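Unit 2: Ground Magnetic Surveys and Line Spacing

Reading: Enard survey report, sections on Dellside only.

A ground magnetic survey measures the total strength of the earth's magnetic field at stations along parallel lines. Rocks that hold magnetite raise or lower the local field by a small amount. The raw readings must be corrected for the daily drift of the field before any map is drawn. A base station reading at a fixed point supplies the correction.

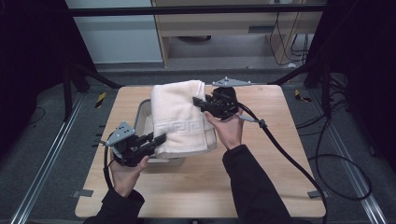 Line spacing sets the smallest body the survey can map. At Dellside the 1989 lines were 1000 m apart, and a dike narrower than the gap was missed between them wherever it ran parallel to the lines. Lines should cross the expected strike at close to a right angle. Folded layers need extra care. A layer that doubles back on itself is crossed several times by one vertical line, and the magnetic high over the stack may be read as a single thick unit.

Depth estimates. For a thin dike, the width of the anomaly grows with depth to the top. The half-width rule gives a first value only. Remove the regional field first.

Exercise. Use the Demer grid, line 601. Plot the corrected field against distance, mark the regional trend by hand, and estimate depth to the top of the main source. State the assumed shape.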